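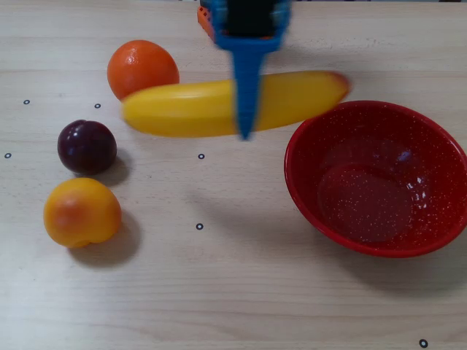
Learning Zone > Your Town > Buildings and Who Uses Them > Renting a Shop

How does a shop get its building?

Reading time: 6 minutes

When you walk along a high street, you pass many different businesses. There may be a baker, a bank, a place that mends phones and a café. Each of them needs a building, or part of a building, to work in. You might think that the baker owns the bakery and the café owner owns the café. Sometimes this is true. Very often, however, the building belongs to another person or company, and the shop pays to use it.

This page explains how that works. It was written by the Marnby Property Education Service for readers aged eight to eleven. Words in the list near the end of the page are ones you may not have met before.

Owning and renting

To own a building means that it belongs to you. You may use it, sell it or let another person use it. You must also look after it, and that can cost a great deal of money.

To rent a building means that you pay the owner so that you can use it for a time. The building still belongs to the owner. When the time is over, you give it back.

Perhaps your family rents the home you live in. Renting a shop is similar in some ways, but the rules are different. A home is a place to live, so the law gives special protection to the people inside it. A shop is a place of work. Property used for work is called commercial property. Shops, offices, warehouses, factories and restaurants are all commercial property.

The owner of a rented building is called the landlord. The person or business that rents it is called the tenant. A landlord can be one person, a family, a large company, a council or a charity. A tenant can be almost any kind of business, from a hairdresser working alone to a supermarket with branches all over the country.

Why do businesses rent?

Buying a building costs a lot of money, and a new business usually does not have it. A baker who is just starting needs to buy ovens, flour and a sign for the door, and may need to pay wages as well. If all the money went on the building, there would be none left for the ovens.

Renting also makes it easier to move. A business that grows may need a bigger place. A business that sells more things on the internet may need a smaller one. When a tenant's agreement ends, the tenant can choose to go somewhere else.

There are good reasons to buy, too. An owner can make changes without asking a landlord, and does not have to worry that the rent will go up. Some businesses rent for many years and then buy a building later on.

What is a lease?

When a landlord and a tenant agree that a building will be rented, they sign a written agreement called a lease. A lease is a legal document. Both sides have to do what it says.

A lease for a shop can be very long, and most people ask a solicitor to read it with them before they sign. It will normally answer questions such as these.

How long can the tenant stay? This is known as the term of the lease. It might be one year, or it might be much longer.

How much is the rent, and when must it be paid? Rent for commercial property is often paid every three months.

What may the building be used for? A lease might say that a unit can be used as a bookshop but not as a garage. The council also has rules on how buildings can be used, and these must be followed whatever the lease says.

Who mends things? The lease may say that the landlord looks after the roof and the outside walls, and that the tenant looks after everything indoors. In other leases the tenant must look after all of it.

May the tenant make changes? A tenant who wishes to take down a wall or put in a new shop front will usually need the landlord's permission, in writing.

A story about a bakery

The following story shows how the different steps fit together. It is set in Marnby, in a row of shops owned by a company named Taltach.

Number 123 on the main street had been a shoe shop. The shoe shop's lease came to an end in February and the business moved to another town. Taltach now had an empty unit. An empty unit earns no rent, and it still has to be kept safe, insured and clean, so Taltach wished to find a new tenant.

Taltach asked a letting agent to help. A letting agent is paid to bring landlords and tenants together. The agent measured the rooms, took photographs and wrote a page of details that gave the size of the shop, the rent and the length of lease on offer. The details were placed on a website, and a board was fixed to the front of the building.

At the same time, a family business called Iordache was looking for its first shop. Until then the family had baked bread in a rented kitchen and sold it from a market stall. They had made a list of what they needed. The shop had to be near a bus stop, it had to have space for an oven at the back, and the rent had to be low enough for a new business to pay.

The agent showed the family round. This is called a viewing. They looked at the water supply and the electricity, because a large oven uses a great deal of power. They measured the back door to find out whether the oven would fit through it. They also visited the street at different times, to see when people walked past.

The family liked the shop but thought that the rent was too high. They made an offer that was lower than the amount Taltach had asked for. Taltach did not accept the offer at first. After some discussion, the two sides agreed that the family would pay the full rent but would pay nothing at all for the first three months, while they were fitting the oven and painting the walls. A time like this is called a rent-free period. Talking in this way until both sides can agree is called negotiation.

Next, the solicitors went to work. One acted for Taltach and another acted for the family. They wrote the lease, checked it and asked each other questions. This took 14 weeks, which was longer than the family had hoped. One question was about a shared yard behind the shops, and old papers had to be found to show who was allowed to park there.

At last the lease was signed. The family paid a deposit and were given the keys. A deposit is a sum of money that the landlord holds in case the tenant does not pay the rent or causes damage. If all goes well, it is returned at the end.

What happens at the end of a lease?

Before a lease ends, the landlord and the tenant usually talk about what will happen next. They may agree on a new lease, and the rent in the new lease may be higher or lower than before. If the tenant is leaving, the building must be handed back in the condition that the lease describes. The tenant may have to take away shelves and counters, repair marks on the walls and paint the rooms.

Some leases contain a break clause. This lets the tenant, the landlord or both of them end the lease early, as long as they tell the other side in good time. Six months is a common amount of warning.

What makes one shop cost more than another?

Two shops of the same size can have very different rents. A shop on a busy corner usually costs more than a shop in a quiet side street, as more customers will pass the door. A building in good repair may cost more than one with a leaking roof. Rents also depend on how many businesses are looking for space. When many businesses want shops and few are empty, rents tend to rise. When many shops are empty, landlords may lower the rent to attract a tenant.

Tenants have other bills as well as rent. Many pay business rates, a tax on buildings used for work. If several businesses share one building, they may each pay a service charge towards cleaning the stairs, lighting the corridors and repairing the lift.

Something to try

With an adult, take a walk along a shopping street near your home or school. Look for boards that say "To Let". This means that the building can be rented. A board that says "For Sale" means that the owner wishes to sell it. Choose one empty unit and think about what kind of business might suit it. Consider who walks past, what is next door and how goods could be delivered. You could draw a plan of the inside and write a short letter to the landlord explaining your idea. Please stay on the pavement and do not go into empty buildings.

Words to know

Commercial property: a building or land used for work or business.
Deposit: money held by the landlord in case something goes wrong.
Landlord: the owner of a building that is rented out.
Lease: the written agreement between a landlord and a tenant.
Letting agent: a person or firm that helps landlords to find tenants.
Negotiation: discussion between two sides who wish to reach an agreement.
Tenant: the person or business that rents a building.
Unit: one shop or workspace, often part of a larger building.

Page last checked: October 2025

Related pages

What does a surveyor do?
Why do some buildings have rules about their windows?
Warehouses: where things wait
Who owns the pavement?
How a council decides what can be built
Teachers' notes: Buildings and Who Uses Them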